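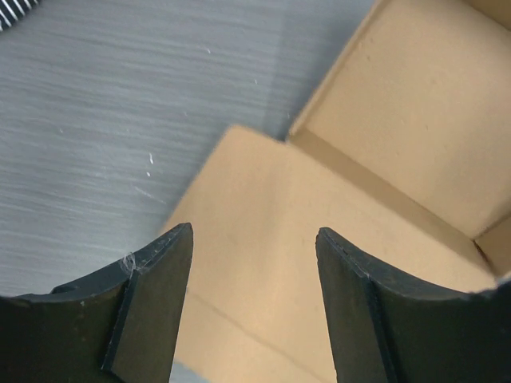 Vadau, packing room. April, morning.

Right, boxes. I said I'd write this up properly instead of leaving it on the backs of delivery notes, so it's going in the book, and anyone who wants to argue with me can pencil it in the margin.

We've finally got the plain ones from Tokberg to try for the Norura orders. Ordinary light brown corrugated, no print on it, which was my big request last time and I'm delighted somebody listened! The old ones had the arrows and the recycling marks on the outside and a whole paragraph of small type on the lid, and when you're sending someone a folded textile they've saved up for, it looks like you're sending them printer parts. Plain is so much nicer. It takes a stamp well too. I did a practice stamp with the Norura mark on a scrap flap and the ink didn't creep, or not enough to bother me.

The board isn't perfect close up. It's a bit mottled and the side wall has little dark pits and marks scattered on it, bits of whatever went into the pulp I suppose. I don't mind it at all on the outside. On the inside I go back and forth. For anything dark, who cares. For cream or white stuff I'd want tissue underneath anyway, so it comes to the same thing. I rubbed a white cotton offcut hard over the inside of another one for a good minute and got nothing off it that I could see, so I think it's in the board and staying there. Will try again with the cotton damp, which is the test I should have done first.

Creases: there's a faint line running over one of the panels and I can't decide if it's meant to be there. It doesn't seem to weaken anything. If you press on it with your thumb it gives slightly more than the rest, but then so does every box if you go looking for trouble. Must check a few more out of the bundle before I start writing grumpy emails. (They come 24 to a bundle, strapped, and the strap does bite the edges of the outside two. Put those aside for internal post.)

Sizes. The short side is 300 mm on the outside, and I keep having to remind myself that outside isn't inside. Our folding board is cut to the old boxes, so a piece folded on it goes in with a bit of a shove at the corners, and the shove is exactly what gives you that puffed-up look when the lid is opened. So either the folding board gets trimmed or we fold by eye, and I've seen us fold by eye. I'll trim the board. There's a pencil line on it already. PLEASE don't anyone use it as a cutting mat before I get to it.

Weight, for the postage sheet: one box made up with tissue and the card comes to 223 g on the bench scale. The old one was heavier but I never wrote it down, so I can't be smug about it. Worth finding one of the old ones and weighing it before they all go out for recycling. I think there may be one under the stairs with the Christmas lights in.

Making them up is a doddle once your hands know it. Sides up first, tuck the ears, fold the front over, run a thumbnail along it, lid last. What I was doing wrong to begin with was bending the lid score before the sides were up, and then the whole thing twists on you and you end up with one corner proud. Also don't fold on a bare knee, don't ask.

Tape: I still don't think we need it if the front tabs go home properly, but the courier likes to see some, so one strip of the Damasceno paper tape across the front and no more. It's the brown one with the water-based glue. The end of the roll gets lost constantly, fold a little tab over every single time you put it down and we'll all be happier.

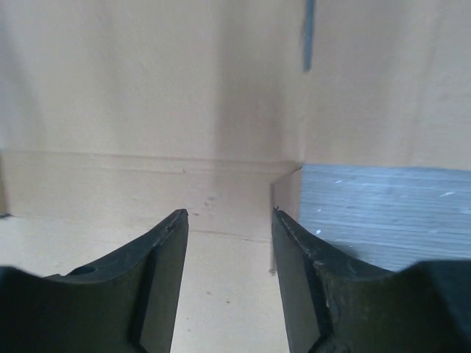
Vadau, same room, same April, after dinner (midday dinner!)

Had a sandwich and a think. The surface comes before the box, really, and I ought to have put that at the top of the page.

I do like the pale surface for cloth work. You can see what you've got on it. It does have its own little speckles, a few darker marks here and there, and I've spent more time than I'll admit picking at a speck with a fingernail only to find it belonged there. So the trick is to wipe once, look once, and stop. If a thing is still there after a wipe, it can live there.

There are some tiny reddish-brown dots on the wall just above where it meets the table as well. I don't know what they are. They could be ink for all I know, or something somebody flicked off a brush years ago. I'm mentioning them because the back edge of a big piece tends to ride up against the wall when you're squaring it off, and I'd like to know they don't come off on things before I do the whites. A dab with a damp bit of the same cotton will settle it. Two jobs for one damp cloth, put it on Monday's list.

And the groove along the back wall wants a soft brush run down it. Any ledge at that height collects lint, it's a law of nature, and one good puff of air from a closing box lid has it out all over your work. The paintbrush with the blue handle is for that and nothing else. I bought it with my own money and I'll know.

Now, order of work, which is what I was meant to be writing about all along. I tried it two ways this week.

First way, the way we always have: make up a stack of boxes, pile them at one end, then fold and fill, fold and fill. It feels quick. It isn't, much, and the made-up boxes take up such a daft amount of room that you end up with them on the floor, on the chair and on the windowsill, and then you knock them about and the corners go soft before they've been anywhere.

Second way: make up one, leave it open, fold one piece, lay it in, tissue over, close, set aside, next. I thought this would drive me up the wall with all the swapping about but I got into a rhythm with it and rather enjoyed it. You only ever have one open box in front of you and there's never any question about which ones have been filled. With the other way I've closed an unfilled box before now, taped it AND addressed it, and I was very lucky the bag of cards was left over at the end to tell me something was up.

So second way for Norura. First way might still be right for the little flat sample packs where there's no folding to do.

Tissue: two sheets, crossed, shiny side in. The cheap tissue sheds at the torn edge, so cut it. We've been tearing it along the table edge because it's satisfying and makes a lovely noise, and I include myself in that, but it leaves fluff.
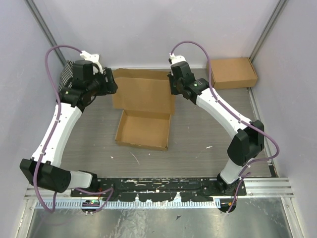 Keeping the box in the middle of the table has made more difference than any of the clever ideas I had about trolleys. I used to work with it off to one side and turn from the waist with a folded piece hanging off both hands, and by the time it got to the tray the fold had slid. Now it goes dead centre, lid up at the back, tray towards you, and the cloth travels in from the left and goes straight down. The striped piece is waiting over in the back left corner and the closed box is in the back right, and I'd like us to stick to that arrangement: cloth one side, closed boxes the other, open one between. It's the same direction every time and you stop having to think. The bits of white on the tabletop want brushing off before anything's laid down, mind, they're only small but black-and-white stripes will pick up and show every last crumb of it on the dark bands.

Stripes generally, while I'm on the subject. They're a menace to fold and lovely when you've done it. Your eye goes straight to the edge of the fold and if the stripe runs off by even a little it looks like it was packed in the back of a van. Fold to the stripe, never to the hem, as the hems aren't always true. I put my finger on one dark band and follow it along to the corner, then bring the other side over to meet it. If the hem ends up slightly skew underneath, fine, it's underneath. Smooth from the middle outwards with the flat of the hand. Don't pull.

Then the lid. I've been leaving it upright the whole time I'm filling and it stands up nicely by itself, which the old ones never did, they used to flop back and take the tissue with them. Bring it down slowly with a hand on each side so the air has somewhere to go. Drop it and the top sheet lifts and you get a crumple right where they'll see it first.

What I still don't know is how they'll stack. Shallow boxes ought to be good at it, but plain board against plain board slides about more than I expected. I had a little tower of them going on the shelf and the top one skated off when the door banged. Could be the shelf. Might try alternating which way round they face.

And then there's the ordering. Tokberg's price drops nicely at 1,000 and it's very tempting, but I can't for the life of me think where we'd put them even flat, and if the damp cotton test comes back mucky I'll have bought a great deal of something I need to line. I'd rather get a small lot now, pack the first Norura orders in them, post one to myself, and see what state it turns up in. Same for the tape, there's enough Damasceno in the drawer to see us through spring.

To do, in no order:

Trim the folding board to the inside of the box, leaving a finger's slack.
Damp cotton on the inside of the lid, and on the dots on the wall.
Find an old box and weigh it.
Look through the rest of the bundle for that crease line.
Brush out the groove.
Cut tissue, a proper pile of it, and hide it from whoever keeps wrapping their lunch.
Post one home.

Kettle's on. Will add the damp test results underneath when I've done them, have left half a page.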